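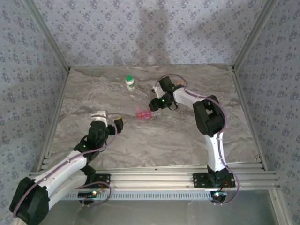
The marbled counter and the flowered paper, Werarlow

Minutes, Natia House kitchen & pill table meeting

Started 4:10 pm. Present: Roos Van Wijk (chair), Ditte Kárason (notes), four from upstairs, one left early. Last minutes read out and agreed, with the spelling of Moreira fixed.

1. Money. $3,310 in the house account. Prosemier bill for the shelving is $1,951, to be paid this month. Roos wants an itemized copy first. Agreed.

2. Counter. Wiping down before sorting, every time, paper towels not the sponge. Wallpaper stays – vote taken, one against. No cups on the marbled part while boxes are out. 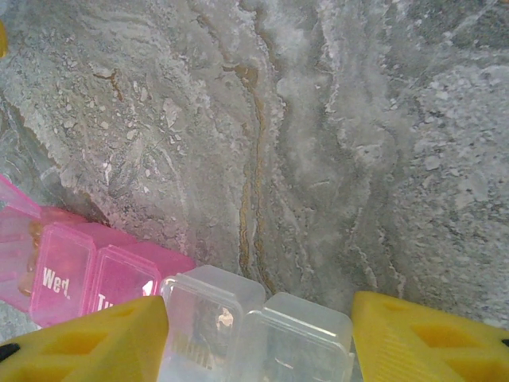

3. Weekly boxes. Filling day still not settled, carried over from last time. Two people at the table, one reads the list and one fills, then swap and check. Long talk about lids. On the pink box the Wed. lid is down but there's one open at the far end, and orange-brown pills show through the plastic near there. Rule from now on is no walking away with a lid up, even for the phone. Roos to write that on a card and tape it inside the cupboard door. Pharmacy list to be reprinted in bigger type, the curent one is unreadable. 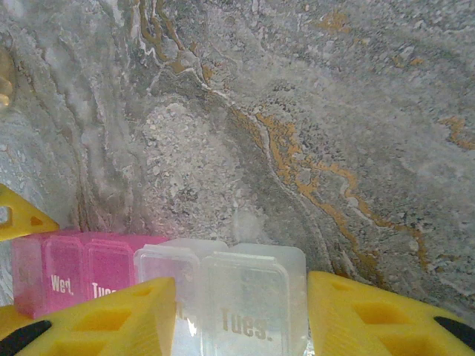 Ditte Kárason said the printed day names are too small for half the house and asked if we could put our own stickers on, "big ones, one letter if need be." Reply from Roos that stickers come off in the wash. Ditte said then dont wash the lids so often. Left open. Pack of 60 labels to be priced at Moreira anyway.

4. AOB. Bin under the sink again. Spare key is with Roos.

Closed 5:25.

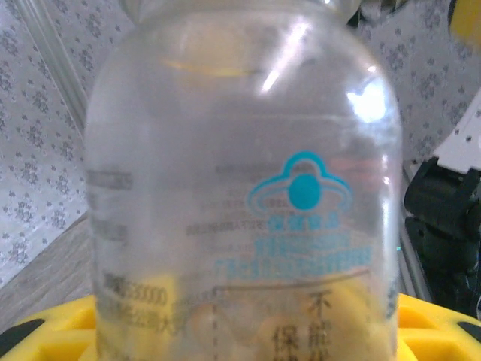
WERARLOW, January – Added after the meeting, read out by phone and agreed by both. Clear bottle with the yellow contents and the blue logo: label is in Chinese, so it gets an English slip before anyone fills from it. What it is, how many, when. Slip goes round the neck so the printing isnt covered. Ditte to ask the pharmacy for the wording. Until then it stays out of the weekly boxes.

Next meeting same time, bring own mug.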